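Misell M2 Parcel Measuring Station: Review for Automated Cells
Wed 25 September
By Mackenzie Kennedy

The Misell M2 is a benchtop dimensioning station: a flat black platform with a printed scale, a vertical black panel at the rear and a separate interface box. It is sold for manual packing benches. We bought one to find out whether it could serve a two-armed humanoid robot without a custom fixture, and what that would do to next year's equipment budget.

Purchase and installation

The quote from Lutard listed the station, the interface box and a mounting kit as three lines. Order all three. The mounting kit looks optional on paper, but the platform shifts on a smooth bench when a robot arm presses down on it, and each shift means another calibration. Phúc Sầm did the installation in one afternoon, most of it spent on cable routing. The supplied data cord is too short for a bench with the controller underneath. Budget for a longer one.

Calibration uses a reference block and takes six minutes. We repeated it weekly in March and saw no drift worth correcting.

Handling soft mailers

Rigid cartons gave no trouble and I will not spend much space on them. Poly mailers are the reason most sites are looking at humanoid hands in the first place, so the trial was weighted toward them. The feed was a green open-lattice crate on the left side of the bench, with the right hand working at the platform. A light gray mailer bunched up at the base of the panel, under a gripping hand, is a hard case for any dimensioner.
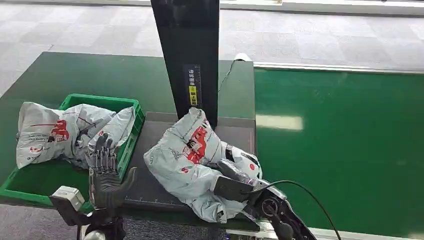 Results

We ran 554 mailers over the trial. The station returned a stable reading on the first placement for 80 percent of them. With one re-placement allowed, the figure rose to 96 percent. The remainder went to a manual bench.

Most first-placement failures came from a hand or wrist inside the measuring zone at the moment of capture. The M2 has no mask for this. It takes a trigger input, so the fix is to withdraw the arm before triggering, at a cost in cycle time that should go into your throughput model before you size the cell. The front ruler marks are small and low in contrast, and we did not try to use them for vision alignment.

Alternatives

The Dufour unit we had on loan has a faster capture and a larger platform. It also needs a clear area behind the bench, which rules it out for our layout at the Vevonholm site. The price difference would pay for a second M2.

Budget notes

Put the longer cord, the mounting kit and one spare platform surface on the first purchase order. Integration labor exceeded the hardware price in our case. Lutard charges separately for the trigger documentation, and the charge is negotiable if raised before the order is placed.

Verdict

Suitable for cartons as supplied. Suitable for mailers if the cycle can absorb an arm withdrawal and a second placement. We have ordered one more for Vevonholm and will hold the third until the firmware supports a masked zone.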